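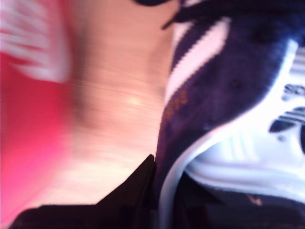
Navy trainer with white stripes, kept.

The annual clearing of the study at Itemthorpe was completed on Jun 20, 2024. Readers who followed the account of last year's exercise will recall that it was left unfinished, and that the matter of the footwear was deferred. It has now been settled. The navy pair with the white soles will remain in the house, on the understanding that they are worn for walking and are not stored on, under or beside a desk.

The following notes record what was done and what was decided. They are set down chiefly for my own reference next year, although correspondents have been kind enough to say that earlier entries were of use to them.

Scope of the work

The exercise was confined to the desk and to whatever had gathered on it since April. The bookshelves were excluded, as was the cupboard on the landing, which is to be treated separately and at greater length. My brother-in-law, Rhun Penry, attended for the morning and took charge of the cardboard. I undertook the sorting.

A limit of 20 minutes was placed on any one category. In past years a great deal of time was lost to the reading of old letters, and on one occasion an entire afternoon was given over to a box of instruction leaflets for appliances we no longer possess. The limit was observed in all cases except the cables, where it was exceeded by agreement.

The desk

The desk itself was bought second-hand from a house sale in Hosham, where I paid 200 pounds for it and a further sum for delivery. I have not regretted the purchase. It is light in colour, with a strongly marked grain, and the sun reaches one side of it for a good part of the day. The previous owner advised against polish of any kind, and this advice has been followed. A damp cloth, well wrung out, is sufficient. The cloth should follow the grain, and the surface should be dried at once with a second cloth.

It had been my intention to move the desk to the opposite wall. Measurements were taken and the idea was given up, as the door would then open against the chair.
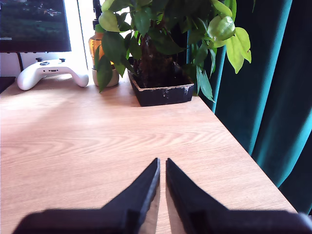 The money tree was the subject of some discussion. Rhun was of the opinion that it should go to the window sill in the hall, where it would be out of the way. I took the view that a plant which has done well in one position ought to be left in it, and the plant has accordingly been kept on the desk. Its black planter is chipped along the rim and has been so for a considerable time. I enquired last year about a replacement of the same low, rectangular shape and was quoted a price I considered unreasonable. The present one holds soil perfectly well and will be retained until it does not.

For the benefit of those who have written to ask about watering: I water when the top of the soil is dry to the touch, and I do not keep a timetable. In winter this may mean a long interval. The plant was a gift from Gergely Magyar when he left the Thorlacius office, and he gave me no instructions with it beyond a request that it should not be repotted in haste.

Packaging

Packaging remains the principal difficulty of the household. Cartons are kept in case goods must be returned, then kept in case they should be useful, and are at length kept through habit. The rule adopted this year is as follows. A carton is held for the period in which the goods may be sent back, and no longer. It is then opened out flat and taken to the recycling with the next collection. Plastic bags are to be put inside a single bag behind the kitchen door and are not to be brought upstairs.

Large sheets of cardboard were dealt with separately. One good sheet may be kept for use under paint tins or for kneeling on when the skirting boards are cleaned. Rhun asked that a second be set aside for his garage and this was allowed. Any sheet that is torn, damp or too big to pass behind the wardrobe is to be cut down on the floor with the heavy scissors. Cutting on the desk is not permitted, with or without a board beneath.

Items for which no decision could be reached were listed in a notebook, with 9 entries in all. Among them are the spare lamp, a tin of foreign coins and the Flikix desk tidy, which has never been assembled and of which one part may be missing. These will be looked at again in the autumn. Anything still on the list at that time will be offered to the family and thereafter given away. 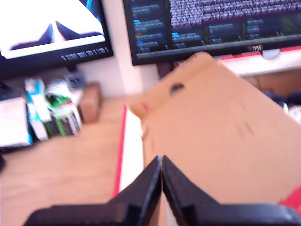 Arrangements for next year

The work will begin earlier in the day. The recycling sacks should be bought beforehand, and not sent for when the floor is already covered. A separate box is to be provided for cables, labelled on the lid and on one end.

The cupboard on the landing will be cleared before the end of the summer, and a further entry will be made when it is done. Rhun has asked to be given 5 days' notice.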